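Organização doméstica em apartamentos pequenos: arrumação e tempo gasto à procura de objetos

Relatório de projeto — Unidade curricular de Métodos de Investigação
16 mar 2025

1. Introdução

O projeto partiu de uma queixa comum entre estudantes deslocados: perde-se tempo à procura de chaves, carregadores e documentos dentro de casa. Quisemos saber se a forma de arrumar as coisas pequenas tem relação com esse tempo. O estudo decorreu no bairro de Caltcombe, em casas arrendadas com menos de 40 metros quadrados.

2. Método

Distribuímos um questionário em papel e recolhemos 28 respostas válidas. Oito participantes aceitaram também preencher um diário durante uma semana, em que anotavam cada procura e a sua duração em minutos. No total, os diários somaram 435 minutos.

As casas foram divididas em dois grupos: as que guardam os objetos pequenos em gavetas ou caixas fechadas e as que os deixam em prateleiras e tabuleiros à vista. As casas que usavam os dois sistemas ficaram no grupo do sistema predominante.

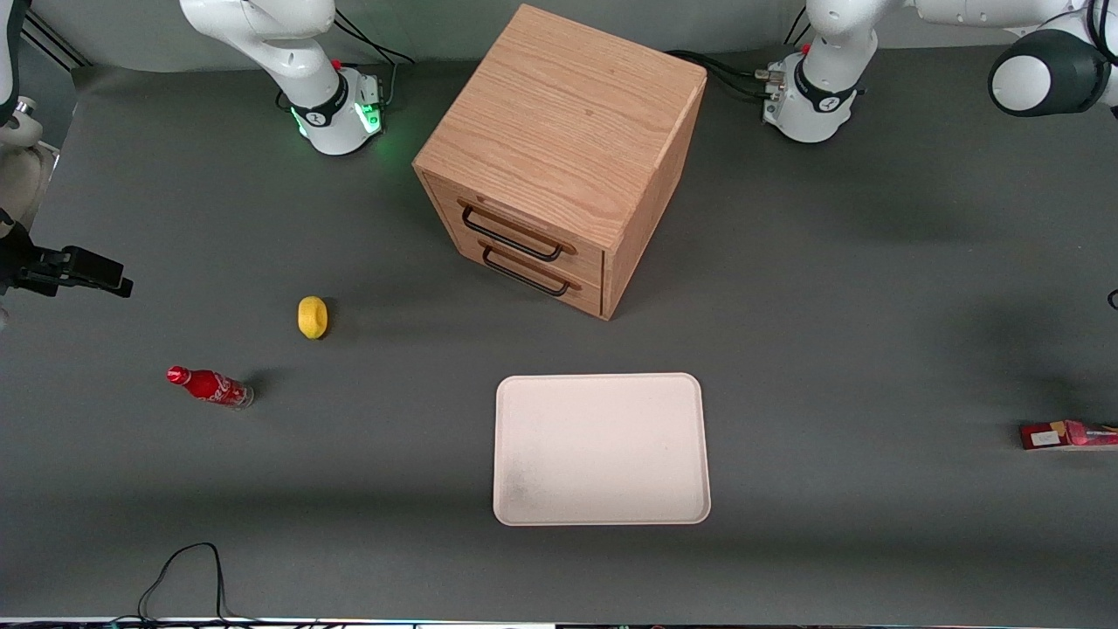 Figura 1. Móvel de duas gavetas em madeira de carvalho clara, com puxadores pretos.

3. Resultados

Os participantes com arrumação fechada descreveram a casa como mais arrumada, mas registaram procuras mais longas. As exceções foram as casas onde cada gaveta tinha um uso fixo — correio numa, cabos noutra. No grupo da arrumação à vista, as procuras foram curtas e mais frequentes, sobretudo de manhã.

As chaves foram o objeto mais procurado nos dois grupos. Os documentos apareceram poucas vezes nos diários, mas com os tempos mais altos.

4. Limitações

A amostra é pequena e os tempos foram anotados pelos próprios participantes. Dois diários têm dias em branco. Não perguntámos há quanto tempo cada pessoa vivia na casa, o que devia ter entrado no questionário.

5. Trabalho seguinte

Em abril vamos repetir o diário com os mesmos participantes, depois de lhes pedirmos que atribuam um uso fixo a cada gaveta ou prateleira. O questionário será revisto antes disso.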